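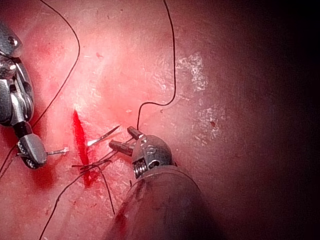
Larkard Electric Rally Series, pre-event scrutineering checklist with comments. Car: Cornix one-make rally car, entered by Prorura. Inspector: Sioned Voyle. Date: 9 November 2021. Pivot pins and screw heads on polished metal joints, of the kind seen on the silver wrist segments of the grasping instrument at left, are inspected under item 6 for seating and for wear around the hole.

1. High-voltage isolation test, 500 V setting
Pass. Reading above the 1000 ohms-per-volt limit in the series rules. Test leads checked before use.

2. Main cutoff switch, inside and outside pulls
Pass with comment. Outside pull is stiff over the first part of its travel. Lubricate cable and retest before the car goes to the start.

3. Battery case mounts and lower shield
Pass. Witness marks aligned on all bolts. Scrape on rear edge of shield noted in April is unchanged.

4. Charge port cover and seal
Fail. Seal torn at the hinge side. Replace with new part and present the car again. Repair tape not accepted.

5. Orange cable runs, cabin and underbody
Pass with comment. P-clip behind the left seat can be turned by hand. Tighten.

6. Suspension joints, steering joints, pedal box pivots
Pass. No play at the front. Brake pedal pivot clip replaced by team during inspection; new clip seen and accepted.

7. Roll cage, visible welds and padding
Pass. Padding on the driver's side door bar to be secured with one more tie.

8. Seats and belts
Pass. Both Srour belt sets in date. Crotch strap bolts torque-marked.

9. Fire extinguishers, 2 fitted
Pass. Gauges in green zone. Pins removed only at the start control.

10. Status lights, windshield and roof
Pass. Green and red both readable from outside in daylight.

11. Tow points
Pass. Rear arrow decal missing at first look, fitted on site.

Odometer at inspection: 3000 km. Result: held, item 4 open. Items 2, 5 and 7 to be signed off at the same recheck.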